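Does Soaking Dry Beans Matter? A Kitchen Test
Final project report, Food and Households course

1. Why I picked this

Every bag of dry beans I have ever bought says to soak them overnight. My family does it, the Kozan community cookbook says to do it, and the course handout repeats it with no source. I wanted to know what the soak is supposed to do and whether a person eating the beans could tell. My guess going in was that most of the advice is habit. I should admit that up front, as it may have shaped how I read my results.

The claims I found came down to cooking time, texture, and gas. I did not test gas. I have no fair way to measure it and I don't trust anybody's self-report, including mine.

2. What other people say

I read two extension leaflets, the cookbook, and the back of the Busine pinto bag. Both leaflets say soaking cuts cooking time, but they disagree on how much, and neither one says how old the beans were. That seems like a big hole. Old beans cook slowly whatever you do to them, so a test that mixes ages tells you very little.
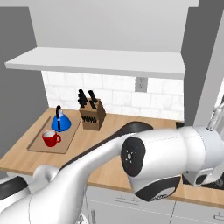
The cookbook also says never to salt the water until the end, or the skins will stay tough. I could not find anything to back this up. One leaflet says close to the opposite, that salt in the soaking water makes the skins softer. Since I had to choose, I salted every batch at the start, the same amount each time.

3. Method

I used pintos from a single sack, bought in March at the Perevden market, so that age would be the same for all of them. The seller could not tell me the harvest year. After I threw out stones and split beans, I had 1184 grams left. I divided this into two equal lots, one soaked overnight and one not, and cooked each lot in small batches on the same burner. I ran 11 batches in total. It should have been 12, but I let one unsoaked batch boil dry while I was on the phone, and I left it out.

A batch was called done when five beans taken from the pot could be mashed with a fork. This is a loose standard. The person with the fork was me, and I knew which batch was which.

4. Results

Soaked beans were done sooner in every batch. The quickest soaked batch took 55 minutes. The gap was real but smaller than the leaflets promise, and the unsoaked batches varied so much that one of them nearly caught up with the slowest soaked one.

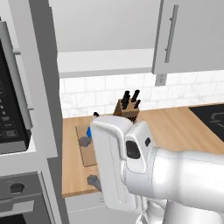

For taste, I served both kinds plain to my housemates at Tornitz Hall without saying which bowl was which. Most had no preference. Those who did have one split fairly evenly, and a couple changed their minds on a second spoonful. The unsoaked beans had a darker broth, and I liked it better, but see above about my guess going in.

Split skins were more common in the unsoaked bowls – that much I'm willing to say. Whether anyone cares once the beans are in a burrito is another matter.

5. What I would not claim

I used one kind of bean from one sack. Black beans or chickpeas could come out differently, and chickpeas probably would. Kidney beans have their own safety rules and nothing in this report should be used for them. I also didn't weigh the cooked beans, which I regret, because it would have shown whether the soaked ones were really taking up more water or only looked bigger.

The energy savings argument deserves a proper test too. One leaflet says soaking saves fuel, and it must save a little if the pot is on for less time. I never metered the stove, so I can't say if the amount is worth remembering to do it the night before.

6. For next time

Have a second person do the fork test blind. Buy beans with a known harvest year. Stay off the phone.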